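Tick bite in the yard, when should I get a blood test?

Asked on a Thursday in the Nirkent Health Help board. 333 views

I pulled a small tick off my calf after raking leaves in August. No rash so far. The walk-in clinic on Somboon Street said a test now would be too early. Is that right? I still have the tick in a bag.
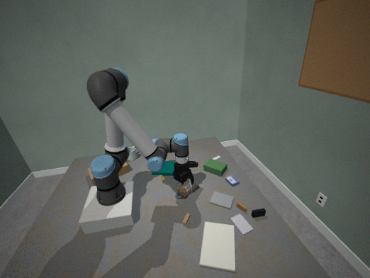
Anong Chareonsuk replied that the clinic had it right. Antibodies take a few weeks to show up, so a blood test in the first days often comes back negative even if you were infected. Watch the spot for 30 days and write down any fever, aches or a spreading red patch. 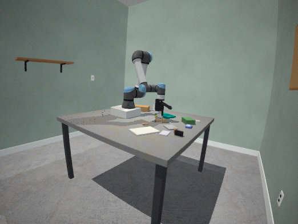

Does the tick need to be tested?
Most doctors don't bother. A positive tick doesn't mean it passed anything on to you.

Second answer (158 helpful votes)

Call your doctor the same day if you think it was attached for more than a day. They sometimes give one dose of doxycycline, but it has to be within three days of taking the tick off.

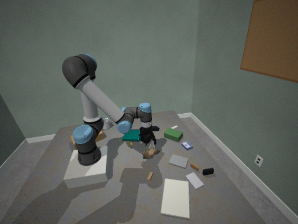
Robot arm over a gray table

Third answer

had one last year, put alcohol on it and was fine. my cousin in Merero got the rash though so keep looking, back of the knee too

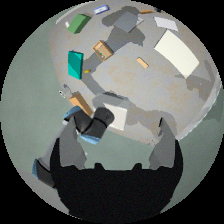

View past the gripper to the tabletop

Thread closed to new answers.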